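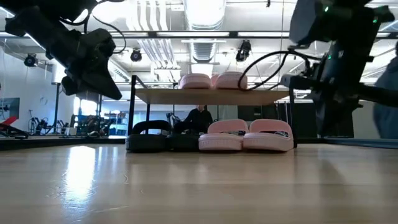 How to Make Split Pea Soup in a Slow Cooker

Split pea soup takes a few minutes of chopping and then a full day of doing nothing. The peas don't need soaking. You can start it before work and eat when you get home.

This version comes from Annick Delaunay, who cooked it for the lunch counter at Cistton for years. I cut her recipe down to fit a 6-quart cooker. It feeds six, or four with leftovers.

What you need

1 pound dried green split peas
1 meaty ham bone, or 2 smoked ham hocks
1 large yellow onion, chopped
3 carrots, peeled and sliced
2 ribs celery, sliced
3 cloves garlic, minced
300 grams potatoes, peeled and diced small
2 bay leaves
1 teaspoon dried thyme
1/2 teaspoon black pepper
7 cups water or low-salt chicken broth
Salt, added at the end

Before you start

Pour the peas onto a sheet pan and look them over. Take out any small stones and anything shriveled or brown. Rinse the rest in a strainer until the water runs clear.

Check the date on the bag. Old peas can stay hard no matter how long they cook. If yours have been in the cupboard for more than a year, buy a new bag.

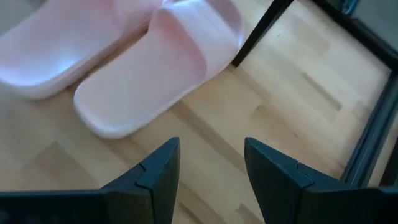
Pink slides on the wood floor.

Steps

1. Put the onion, carrots, celery, garlic and potatoes in the bottom of the cooker. Root vegetables cook more slowly than you'd expect, and the bottom is the hottest part.

2. Add the rinsed peas in an even layer. Set the ham bone on top and push it down into the peas.

3. Add the bay leaves, thyme and pepper. Pour in the water or broth. The peas should be fully covered. Don't stir.

4. Cover and cook on low for 8 to 10 hours or on high for 5 to 6. Keep the lid on. Every time you lift it you add to the cooking time.

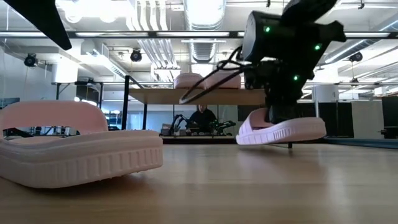 5. Lift out the ham bone with tongs and let it cool on a plate for ten minutes. Fish out the bay leaves.

6. Pull the meat off the bone, throw away the fat and skin, and chop the meat into small pieces. Watch for bits of bone if you used hocks.

7. Stir the soup hard with a wooden spoon. The peas will break down and thicken it. For a smoother soup, run a stick blender in it for a few seconds before the meat goes back in.

8. Return the meat, stir, and taste. Now add salt. With a salty ham bone you may not want any.

If it's too thick or too thin

Pea soup sets up as it sits. By the next day it will be close to solid. Add half a cup of water when you reheat it and stir over medium-low heat. If it's too thin at the end of cooking, leave the lid off and cook on high for another 30 minutes.

Without ham

Kieran Mapplebeck wrote in to say he leaves out the ham and uses vegetable broth, a tablespoon of olive oil and a teaspoon of smoked paprika. I tried it and liked it. It needs more salt than the ham version.

Storing

Refrigerate for up to four days. To freeze, cool it completely and leave an inch of space at the top of each container. It keeps for three months. Thaw it overnight in the refrigerator.

Contact | Privacy | © Hament Kitchen | Back to top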